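Subject: Re: [bench-practice] Draft 2 of the glassware and liquids rules, comments please
To: bench-practice list

A member at the Clegg site wrote:

> I read draft 2 during lunch. Most of it I can support. But rule 5 (no open
> glass on the table while a bottle with water is being handled) would stop
> half of our tasks. Pouring is exactly the thing people ask us for. Also I do
> not see why the tape marks must be written down. Everybody can see where
> they are. Could we keep the rules to one page, as it was in July?

Thank you for reading it so carefully. I answer for the Gernura bench only, the Vevovora people may see it differently.

On rule 5 I think the text was badly written, and this is my fault. The intention was never to forbid pouring. The intention was that the glass and the bottle have a clear distance between them before any hand closes on either of them. I propose this wording:

"Before the first grasp, glass and bottle stand apart with free table between them. The hand that is not holding anything stays open and still until the operator calls the next step."
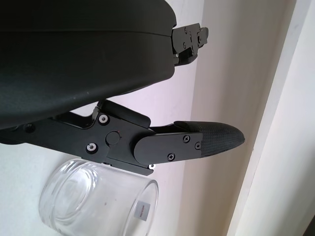 I would also like to add a sentence about fingertips. A pad can look fine from one meter away and still have a worn place where it meets the glass. Our habit is to check the pads at the start of each shift and again after every 50 grasps, and to write the result in the bench log, also when there is nothing to report. An empty line in the log can mean "checked, good" or "forgotten", and after a week it is impossible to say which one.

For glass itself, draft 2 says "use suitable glassware". I agree with the comment from Flokatia that this is too weak. I suggest straight sides, a thick base, no chips on the rim, and a label on each piece so that we know which one was dropped and when. A dropped glass goes out of use even if it looks whole.

About the tape. Yes, everybody at the bench can see where it is. The person who reads the log three months later can not. When we compared run 474 with run 551, the bottle mark had been moved between them and there was no note about it. We lost two days on this — not a big disaster, but it was easy to avoid. One line in the log is enough: which edge you measured from, and the distance.

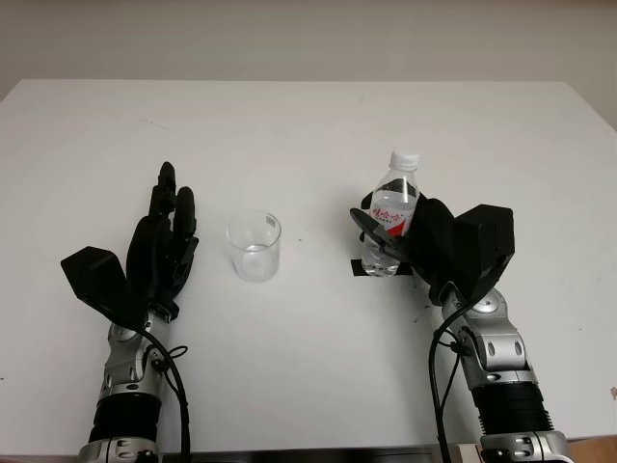 The cap rule (rule 8) I would keep as it is. If the step does not need an open bottle, the cap stays on. For a pouring task the cap comes off only when both arms are in their start position and the cables hang free of the joints.

One page is a good goal, and I think we can reach it if the explanations move to an appendix. Please send me any changes to rules 5 and 8 before the call at 3 pm, and I will put them into draft 3.

With kind regards,
Gernura bench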